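Ticket 2289: tower in the back shop shuts itself off
Opened by: Angharad Probert
Status: open, waiting on part
Priority: normal (I'd call it high but I don't get to pick)

Nov 9, 2019

OK, so the green-board tower is doing it again. It powers up, gets through POST, sits happily at the desktop for a few minutes and then click, off, no warning and nothing useful in the event log. Last time was in May, and I closed that ticket after reseating the memory, so I guess I owe somebody an apology.

I laid it on its side on the slotted bench and took the panel off. First stop was the CPU, since the BIOS page had it at 98 C right before it quit, and that's way too warm for a machine doing nothing! Cooler off, old paste cleaned up with alcohol and a lint-free wipe.

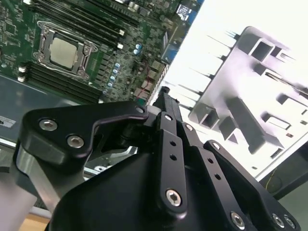 I tried two sticks of memory on their own, one per bank, then swapped them. Same shutdown both ways, so I'm taking memory off the list for good this time. I also put fresh paste on and ran it again with the cooler clamped down properly (I did the screws crosswise, a bit at a time). It idled at 62 after that. Much better! I went and got coffee feeling pretty pleased with myself, and when I came back it was off.

So there were two problems, or one problem and one red herring.

Benis asked in chat if I was using the plate or just piling things on the bench again. I'm using the plate, thank you. It's the beige plastic one with the square sockets and posts and the long slot near the bottom, and it sits flat on the rails next to the computer.
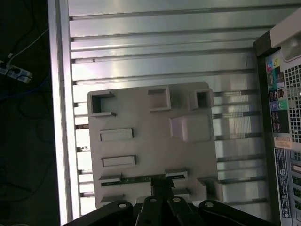 Photo: Drundthorpe Repair, bench album

Next I went after the power side. Unplugged the graphics card and the card under it, booted on onboard video, and it stayed up for 221 minutes. Put the graphics card back by itself and it died in under ten. I got excited and blamed the card, but the same card ran all afternoon in the Dondano machine with no trouble at all. That leaves the supply sagging once there's a real load on it, and it's the original supply, so it doesn't owe us anything.

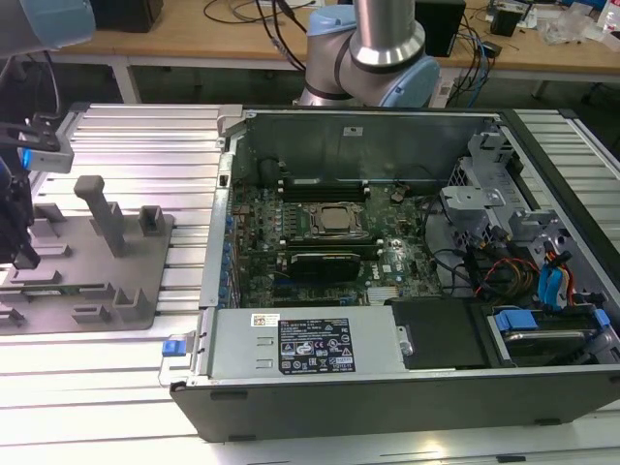

I wiggled every power connector I could reach while it was running (gently, don't write in) and couldn't make it drop out, so I don't think it's a loose plug. The hard drive passed its long test too.

Still to do:
Order a replacement supply from Sopacua, same form factor, and check the rating label before ordering
Run it overnight with both cards in once the new one is fitted
Put the side panel back on and check the temperature again with it closed up

If anyone has a known good supply that fits this case, please shout and I'll come get it today. Leaving the ticket open until the overnight run is done.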